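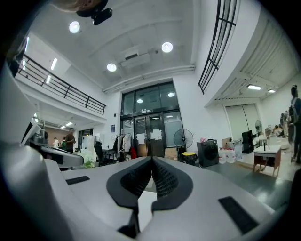

Gendurlow, January 2019

Projects > Neko > neko-align > README

Search this repository

# neko-align

Neko-align takes the recordings from two hand-held grippers and one head camera and puts them on a single clock. It also gives the pose of each gripper in the table frame, so that a planner can use the result without more cleaning.

## What it expects

- one video per gripper, wide lens
- one video from the head
- the cube file, with the marker numbers for left and right

Typical tasks are on a table, for example picking up a bowl. The set called Dobre has 43 such recordings, 19 of them with both cubes calibrated again.
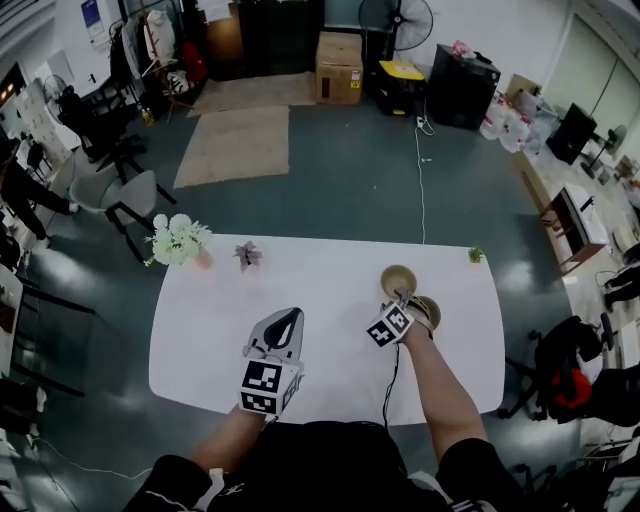
Floltthorpe wrote that the pose jumps when one cube turns edge-on to the head camera, and asked if the filter could hold the last good value for 300 ms. It can – set `hold_ms` in the config. The default is 285, which I found by trial.

## Known problems

Shiny floors give false markers at low thresholds. Please keep `min_area` as it is until you have looked at the debug output. 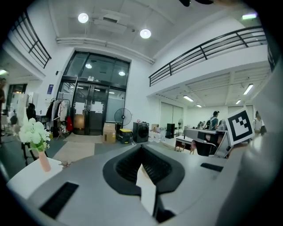 The lens model must be the fisheye one for both grippers. With the normal model the error grows quickly towards the border, and the planner then refuses the path.

This site uses cookies. Accept | Settings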